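Restoring Sound to an Archival Short: Transfer and Synchronization of "Neden"

Project report, Film and Media Technology
Sølve Sundqvist
June 19, 2023

1. Background

"Neden" is a short documentary about a ferry crew, shot on 16 mm film with sound recorded separately on quarter-inch tape. The picture was scanned in November by Szulc, a commercial lab. No synchronized print has survived. The aim of the project was to rebuild the soundtrack from the tapes and match it to the scan, using only equipment available in the department.

2. Source material

The picture runs about 2000 feet. Sound is held on two reels, both full-track mono. The first reel carries dialogue and deck noise, the second the narration. The written log covers the dialogue only. Slates are present on most interview takes and missing on all material shot below deck.
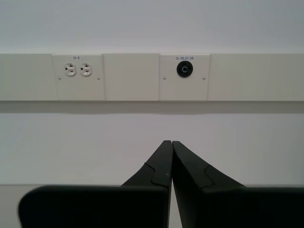 3. Transfer

Tapes were played on a Starex deck after head cleaning and azimuth adjustment. Output was captured at 96 kHz, 24 bit, with no noise reduction at this stage. Each reel was transferred twice and the two captures compared. Differences were limited to short dropouts near the splices, and the cleaner capture was used at each point.

4. Synchronization

Slated takes were aligned at the clap. The remaining takes were aligned by lip movement or by visible impacts such as a closing hatch. Drift was corrected by resampling the whole take; cutting inside a take was avoided. Narration was placed from a typed script held in the Hikden collection, which gives cue points in feet. The cue points assume a reel order different from that of the scan, so they were recalculated before use.

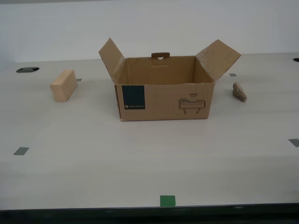 Elsa Forsberg objected at the draft review that the typed script may predate the final cut, and that narration placed from it should be marked as provisional. The edit list now carries a flag on each of these cues.

5. Remaining work

Below-deck material is still unsynchronized in two places. The final mix will be mono, at the original level relations where these can be determined from the log.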